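Gripper comparison, progress report for November
To: Banafsheh Soltani, Sollness
From: Davoud Kiani

You asked for a shorter report this time, and I have taken the hint.

We finished the setup for comparing the Kekell fingers with the Marchal ones. Both go on the same arms and run under the same Temo controller, so any difference in the results should belong to the fingers. The task is still toy fruit in and out of a clear plastic container. I know the proposal said "varied consumer goods." A plastic lemon is varied if you come at it from enough angles, and our arms do. 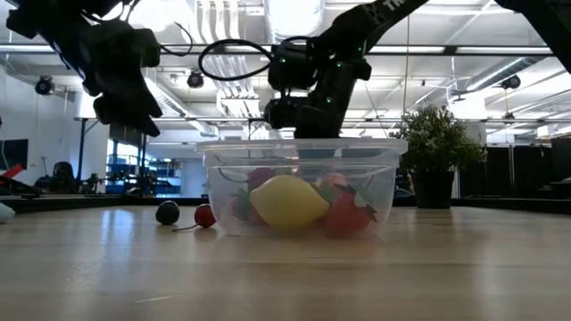 How many trials are complete?
512 of the planned 4000, all with the Kekell fingers.

The Kekell success rate stands at 78 percent. Most of the failures are cherries. The stem gives the planner something to get excited about, it closes on the stem, and the cherry goes its own way. Peaches and lemons are almost boring by now. The tomato is fine until its leaves catch on a neighbor, at which point we are moving two fruits and the scoring sheet has no box for that. I have added a box.

The clear walls have been more trouble than the fruit. Reflections from the ceiling lights show up in the depth data as things worth grabbing, and for a while the controller was very keen on the rim. Masking the container before each pick has cured most of it – the mask adds 2 seconds per cycle, which over the full run is time I had promised you for something else. 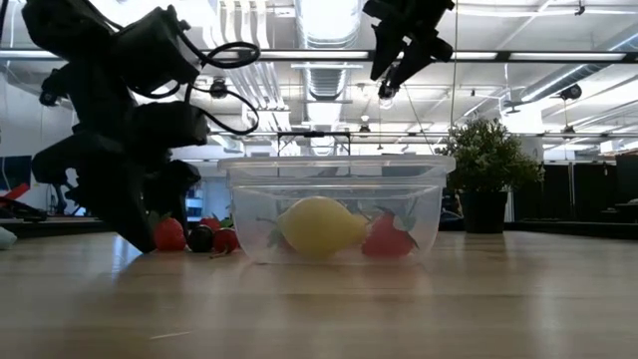
The other delay is the Marchal adapter plate. The first one arrived with the bolt pattern mirrored. The supplier has apologized and is sending another, and we have kept the first as a paperweight – it is very good at that.

Spending is on plan apart from the second plate, which the supplier is covering. The line for replacement fruit is untouched.

Next month we fit the Marchal fingers, repeat the same picks in the same order, and start on the cherries early in the day while everyone is still patient. I would like your approval to move the end date back by two weeks to cover the masking time. The revised schedule is in the shared folder, under the old schedule's name. I will fix that.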